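Filed under: Home & Garden > Furniture > Repairs and Care

White plastic chairs gone chalky and a bit wobbly, worth saving?

Hello all, I've inherited a set of white plastic chairs with our new flat in Plultgate, and they've clearly lived on a balcony for years. The seats feel chalky and leave a pale dust on dark trousers (found that out on the way to a christening!) and one of them rocks when you lean back. New ones at Bundgaard are 51 each, so I'd love to rescue these if I can. What would you clean them with, and is a rocking chair leg something a beginner can sort out?

Answer 1
Just bin them, life is short. Or magic sponge.

Answer 2
Oh please don't bin them! Chalkiness is only the top layer of the plastic giving up after too much sun, and it comes off nicely with patience. Warm water, a good squirt of washing-up liquid and a soft brush, leave it to sit for 15 minutes, then rinse and do it all again. I've used Kadholm cream cleaner on mine for the stubborn bits, but try it underneath first, and never go near them with wire wool, it leaves scratches that fill up with dirt by summer.

For the wobble, lay the chair on its side on a table with an old cloth under it, so you're not crouching on the floor like I did the first time. 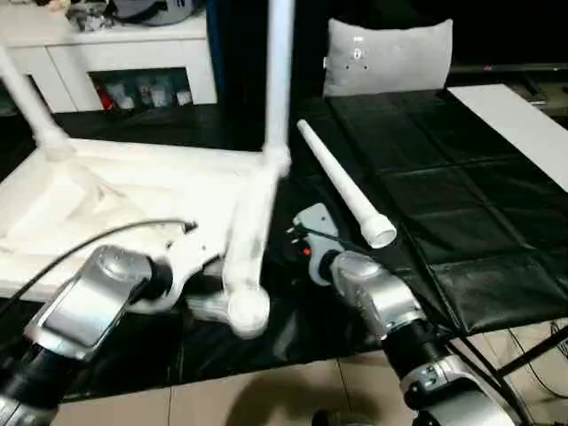 Go round each joint and wiggle it gently, and if there are screws, nip them up by hand, no power drivers. Check the feet as well, as a worn one will make a perfectly sound chair rock. If you find a crack in a leg, though, I'd stop there and let that chair be a plant stand.

Answer 3
Agree with the above, but check your floor's level first. I spent up to 2 hours on a chair once and it was the patio.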